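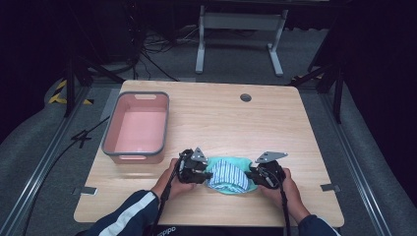

Blue-and-white stripes on a folded mint-green cloth, with the pink basket beside it.

Home Recipes Letters Archive

2 min read

Aunt Morag's Oatcakes Are Back!

I finally got hold of the oatcake recipe, and I've made it four times already. Morag Mowat baked these every August for the Bamport picnic, and as kids my cousin Heather and I would hang around her kitchen door at 6 in the morning, hoping for the broken ones (there were always broken ones, and I now suspect she dropped a few on purpose).

She never wrote anything down. Heather finally got her on the phone with a pencil ready, and most of the call was about the fat. Bacon drippings, if you have them! Butter is fine, but the drippings give you that smoky edge I'd been missing for 20 years. 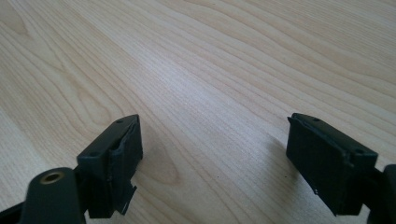
The other trick is hot water, added a spoonful at a time. The dough looks like gravel at first, and then all at once it holds together — roll it right away, while it's warm, or it cracks on you. Mine go into a 350 oven until the edges are just turning gold. I flip them once. Morag doesn't, and hers are flatter. 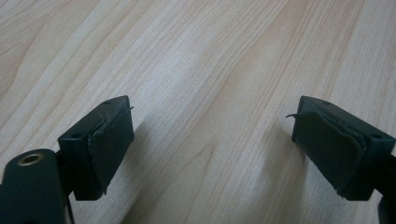
Eat them with sharp cheddar, or with plum jam if there's any left from last year. They keep for a week in a tin, so I've been told. Ours were gone by supper.

If your family has an oatcake of its own, send it in! Merle Grimshaw has already promised me her mother's, with black pepper, and I can't wait to try it.

Recent items
Plum Jam Without the Fuss
Readers Write: Picnic Pies
Heather Skinner's Sunday Soup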